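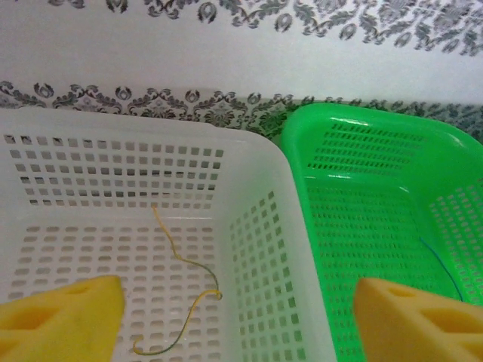
Fig. 4. White basket on the left, green on the right, one piece of wire in each, foam fingers open.

Section 4: Teaching the wire sort

I wrote this part of the Bekby guide at my own dining table, so expect dining table advice. Wire sorting is the chore I get asked about most, and can a machine do it yet? Sort of. Mine will pick a thin wire out of one basket and drop it in the other, slowly, and I still do the kitchen drawer by hand.

1. Set two plastic baskets side by side with the rims pressed together. If there's a gap, wires will find it.

2. Put one wire in each. Start with colors that stand out from the plastic. Blue on green is harder than yellow on white, so do the easy side first.

3. Open the Cuautle app, choose Soft Items, and set the finger speed to 2. I know it looks painfully slow – leave it there anyway.

4. Bring the arm over the baskets until both fingers show at the bottom of the wrist view, with a wide gap between them.

5. Press Learn and walk the arm through one pick yourself. Aim for a bend in the wire. The ends like to slip into the slots in the basket floor and then you're fishing.

6. Repeat with the wire lying a different way each time. I stopped at 120 picks and wished I'd kept going.

Note: A patterned tablecloth is fine as long as you run the background step in Section 3 with the cloth already on. Change the cloth and you have to run it again (ask me how my October went).

Caution: Unplugged scrap wire only! Keep your own fingers out of the baskets while the light is on.

If the arm stops with error 390, it has lost sight of the wire. Press Pause, nudge the wire toward the middle of the basket, press Resume.

Questions: use the Trirport help desk form | © Basotier | Back to top

Comments (2)

slowcooker_dad: Mine grabs the basket rim every single time. Speed was on 5, oops. Trying again tonight.

pinwheel: Still faster to do it myself, but my kids will watch this thing for an hour.

Related
Section 3: Background and lighting
Section 5: Socks and other floppy stuff
Cleaning foam fingers
Can it load a dishwasher yet?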